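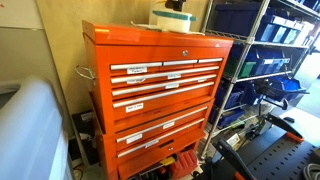 4 February 2019
By Armelle Delaunay

Visit to Femenus: what the robots did to the maintenance shop

We use cookies to remember your settings and to count visits. By carrying on you agree to this. Manage cookies

Femenus makes moulded pump housings on an estate outside the town, between a tyre depot and a cash and carry. I had asked to see the robots, and I did see them, but most of my morning went on the maintenance workshop behind the moulding hall. That was where the manager wanted me to go, and she was right.

The firm bought its first robot arm in 2014 to lift housings out of one moulding machine and put them on a belt. It now has 11, all from the same supplier, Narkon. They do three jobs: unloading, trimming and stacking. People still do the inspection, the packing and all of the work on short orders, which come to a fair part of the business in winter.

You go in through the packing area, sign the book, and are given shoes with steel toes. The moulding hall is warm and less noisy than I expected. Each arm stands inside a mesh cage with a gate. When the gate opens the arm stops, and a lamp on the post changes from green to amber. I stood at one cage for a while and watched it trim. A housing takes it 52 seconds. It used to be done with a hand knife, and several of the older staff have the scars on the left thumb to show for it. None of them told me they missed the knife.

What they did miss was sitting together. Trimming was done at one long bench, four or five people at a time, with a radio. The bench has gone and the people who worked at it are now spread along the hall, each looking after two machines. One woman who had trimmed for nine years said the new work was easier on her hands and longer in the day. She has asked for the inspection room, where there is company.

Nobody was laid off when the arms came in, according to the manager, though a number of people who retired were not replaced. The two union members I spoke to at the tea break gave the same account and were less cheerful about it. The night shift has gone from nine people to five. One of them told me the walk to the canteen at three in the morning was not pleasant any more, and that the firm had agreed to put more lights on along the corridor.

The maintenance workshop has gone the other way. There used to be 2 fitters. There are 5 now, and three of them came off the shop floor. Each did a course at the local college, one day a week for a year, paid for by the firm, and started on the fitters' rate when it was finished. They still do the old work on the pumps and conveyors, but more than half of the week goes on the robots, and most of that is on grippers.

This was the part I had not understood before the visit. The arms themselves seldom break. The part on the end, which takes hold of the housing, wears all the time. Pads go smooth, springs tire, screws work loose. Every new shape of housing also needs a change to the gripper, and the customer rarely gives much notice. Femenus used to send these jobs out to a firm called Pons and wait eight working days. Now most of them are made or altered on the premises, sometimes in an afternoon.

It has changed how the workshop is kept. In the old days each fitter had his own box and his own spares, and he locked it when he went home. That was fine with two people on the same shift. With five on different shifts it meant an arm could stand still half the night for want of a screw that was in somebody's box. So the small parts were pooled. Everything now has a drawer or a bin and a label, and the labels are written by hand by whoever opens the packet. There was talk of a label printer, but it was felt that people would put off using it.

Not everyone liked pooling. One of the two original fitters kept his own spanners back, and still does. The others leave him to it.

Stock is ordered through a program called Kondik, which runs on a tablet by the door. You are meant to enter what you take. In practice people enter it at the end of the shift, from memory, and the count drifts. The manager knows this. She has a person go through the drawers on the first working day of the month and put the figures right. I asked whether a machine could do that as well, and she said she had been sent plenty of brochures.

Two things the staff would change. The fitters want to be in the room when a new cell is planned, because the last one was put so close to a pillar that you have to take a panel off to reach the motor. And the operators want to be allowed to clear a simple jam without calling a fitter. They have been trained for it, but the rule has not been altered yet. The manager said it would be dealt with by the end of February.

After lunch I saw the inspection room, which has north light and a row of high stools. Two people were measuring wall thickness with a gauge and writing it on cards. The trial of a camera there last year was stopped — it passed good and bad housings alike when the plastic was black, and most of their plastic is black. They may try again with different lamps.

Visits can be arranged by writing to the office. Groups of up to six are taken, mornings only, and you need to bring long sleeves. Parking is at the side, next to the tyre depot, and the bus stops at the estate gate.

Get our visit reports by email. Enter your address to sign up. You can unsubscribe at any time.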